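Chapter 7
Soft Things

Up to this point every object your arm has picked up has been polite. Blocks keep their corners. Tins stay tins. If you have followed the builds in order, you now own a two-finger gripper on a Windix arm that can stack cubes all afternoon, and you may have begun to show it to visitors. Enjoy this while it lasts.

This chapter is about shoes, cloth, laces and string. You will need the arm from Chapter 4, the wrist camera from Chapter 6, and a pair of shoes you are not fond of.

7.1 What changes

A rigid object has a position and an angle, and once you know both you can go and get it. A shoe has those too, and then it has a tongue, a collar that gives when pressed, and two loose ends that go wherever they like. Close the fingers on a block and the block comes up. Close them on a canvas upper and you may get the shoe, a pinch of canvas, or the lace belonging to its neighbour.

The first version of the exercises was tried out at Stitetti, a shared workshop with good light and a very poor kettle. Members there ran 146 attempts at lifting one shoe from a pair with the program you wrote for blocks. The program worked 19 times. It reported success on more than 100, having closed its fingers on something and drawn the obvious conclusion. Keep that gap in mind when you come to 7.4.

7.2 Where to work

Use the floor. A bench is kinder to your knees, but a shoe that slides off a bench takes the lace with it, and the lace may take the arm. Clamp the base plate to a heavy board, and put the board where people won't step over it on the way to the sink.

Hard floors are slippery and carpets grab. Try both if you have both. Patterned stone is a fair test for the camera, as its veins look a good deal like string to a program that has been told to hunt for string. Run your early trials at the same time of day, or you will spend an evening tuning the software to suit the sunset. 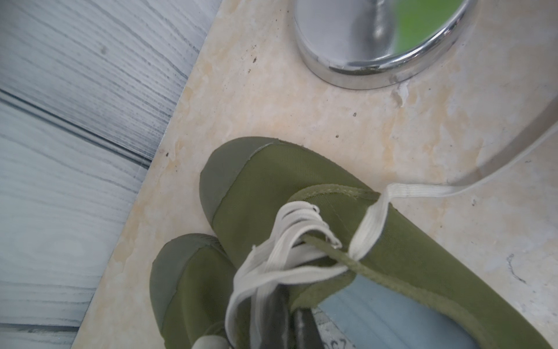
Laces deserve a section to themselves and get one in 7.3. For the moment, treat them as part of the floor. Aim for the heel collar, where the material is padded and there is an edge to hold. Go in with one finger inside the shoe and one outside, and lift slowly. The Femar pads from Chapter 5 will do, though you should wipe them first.

Before reading on, set the closing force to its lowest value and work up in steps of 2. Write down the value at which the collar stops slipping. El Ouafi owners will find the force setting on the second menu page, under a heading that has nothing to do with force.

Then run ten lifts without changing anything, including the things you are sure would help.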